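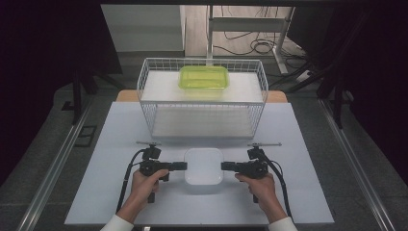
Monday, after lunch. Storage boxes and the wire rack, second go.

Morin claim their mesh rack "doubles the usable space on any worktop". Not convinced. It gives you a shelf up top and a shelf underneath, and to reach the lower one you have to get past the grid. The area you gain is the area you were already standing the thing on. Doubling is a generous word for it.

Set out on the pale table: rack in the middle towards the back, lime-green box on the upper shelf, small white square one in front. Left it at two boxes. Last time we piled everything on and then argued over which one had made the rack lean.

The green one is see-through enough that you should be able to tell whether it's full without lifting the lid. I'd take that over the printed label any day. The white one may be the better shape for leftovers but I can't see us remembering what's in it.

Load: 300 g in the green box, no visible sag in the shelf. Then 1000 g, and I think the front edge dipped, though I was looking for it to dip, so don't lean on that. Needs a straight edge laid across next time. The Wolutell sheet says the shelf is good for "everyday kitchen use", a phrase that could cover a bag of crisps or a casserole.

Lids: Drestach want 40 open-and-close cycles before we say anything about fit. Did 40 on the white one. Feels the same to me at the end as at the start. Somebody with less patience for lids should repeat it blind. The earlier note saying it "loosened noticeably" has no number next to it and I'd cross it out.

Enon's suggestion of 80 cycles seems like a lot of clicking for a box that costs less than the sandwich going in it. Will do it if they insist.

To do: straight edge, kitchen scales back from the other bench, try the green box on the lower shelf and see if it goes in without tipping. My bet is it snags.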